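Ticket: Jurnen parallel gripper drops or twists capped tubes, Tancombe bench
Opened by: Kenza Lamrani
Assigned to: Hatem Filali
Status: open, workaround in place
Last edited: 7/8/26

Kenza Lamrani wrote:

We're comparing two grippers for the tube handling job, the Truseo we've had since November and the new Jurnen. Same arm, same controller, same pick and place program apart from the tool offset. The Jurnen is a lovely bit of kit (so quiet, and the finger position feedback is miles better than I hoped!) but it has one bad habit. When it picks up a capped tube, the tube swings round between the fingers and hangs at an angle, and then of course it won't go into the rack.

Settings when I saw it:
Closing force: middle preset
Closing speed: 2000 on the controller scale
Fingers: standard flat, no pads
Grip height: cap

The Truseo doesn't do this with the same tubes, but it has the curved fingers, so I know it's not a fair fight yet. 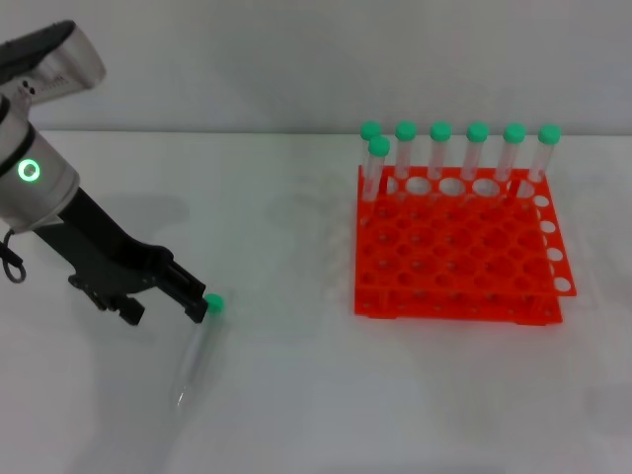
Closing speed was the first thing I changed, down from 2000 to 800, and it helped more than I expected. The fingers come together much more gently and the cap doesn't get knocked sideways before the grip settles. It isn't cured, though. You can see the slant on the tube at the fingertips, with the cap up by the fingers and the round end off towards the arm side, and there's no way that goes cleanly down a hole in the orange rack. Arm status light is green, so the controller is perfectly happy and thinks all is well.

Hatem Filali wrote:

Great write-up, thanks. Couple of questions before I come over.

Are you gripping at the middle of the cap or near the bottom of it? With flat fingers you only get a thin line of contact on a round cap, and if that line is short the tube can pivot on it like a seesaw. Also, is the tool offset measured or copied from the drawing? The El Fassi bracket sits between the flange and the gripper and the drawing I have for it is an old one.

Kenza Lamrani wrote:

Copied from the drawing. Oh dear. And near the top of the cap, going by the numbers.

Hatem Filali wrote:

Then I'd do the offset first. Touch off on the table with the fingers closed, then on a fixed corner from two directions, and compare with what the controller believes. Go slowly, and keep the rack well out of the way while you do it. Turn the wrist camera on too and save a view at each touch-off, so we can go back to the same spot when you swap to the Truseo.

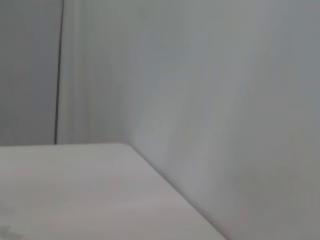 Once you have the offset, lower the grip by 2 mm and run the pick again at 800. Leave the force alone for now. I know it's tempting to squeeze harder, but if we change everything at once we'll never know which one did it.

Kenza Lamrani wrote:

Done, and this is getting fun! The offset was out along the finger direction, so we were pinching the cap off centre the whole time. Corrected it, lowered the grip, ran 7 picks in a row. Most came up straight, and the ones that leaned did so much less than before – I could nudge them into the rack by hand, though the program still couldn't.

I also tried one run back at 2000 with the new offset, out of curiosity. Swinging again. So the speed matters as well as the offset, and 800 stays for now.

Hatem Filali wrote:

Brilliant, that's real progress. I've asked Jurnen for a set of fingers with a V groove. Same mounting holes, so the swap is quick, but you'll need to touch off again afterwards. Please keep the flat ones somewhere safe, as I want to try them on the square vials.

Still to do:
Fit V groove fingers and repeat the picks at 800
Repeat with the Truseo from the same saved positions
Update the drawing for the El Fassi bracket (Hatem)
Check whether the gripper cable pulls on the wrist at the far side of the bench

Kenza Lamrani wrote:

Will do the Truseo run while we wait for the fingers. Leaving this open.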